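Teaching by Showing: notes to go with the second practical
Prys Edwards, Narnham

Last time we got as far as why hand-written motions wear everybody out, so let's pick up with the alternative, where you drive the arm yourself and it keeps a record of what you did. Each run is called a demonstration. The Titau set we'll be using has 627 of them, and I'd like you to browse a good handful before you touch anything (please do, it saves so much grief later).

Start every run with the fingers open and nothing in them, and take a breath before you move.
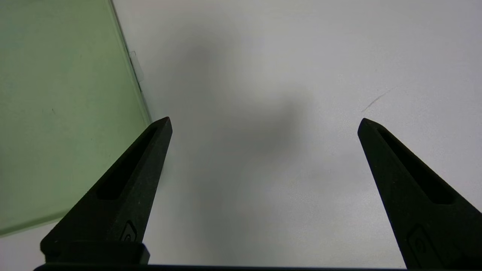

Go gently on the approach. People new to remote control tend to rush in and then fiddle about at the end, and the learner will copy your fiddling quite faithfully! If you catch yourself hesitating, finish the run anyway, mark it in the Rebane log and do it over.

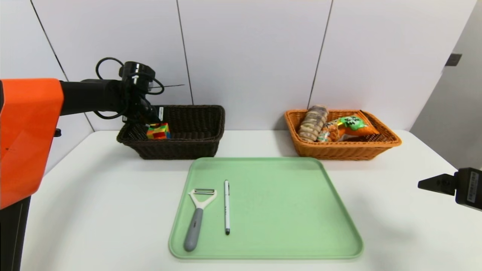 Vary your starting positions too — a few centimetres either way is plenty. Each pair should bring 3 clean runs to the next session, along with your notes on any you threw out. Chapter two of the Alari reader covers labelling, and we'll begin there.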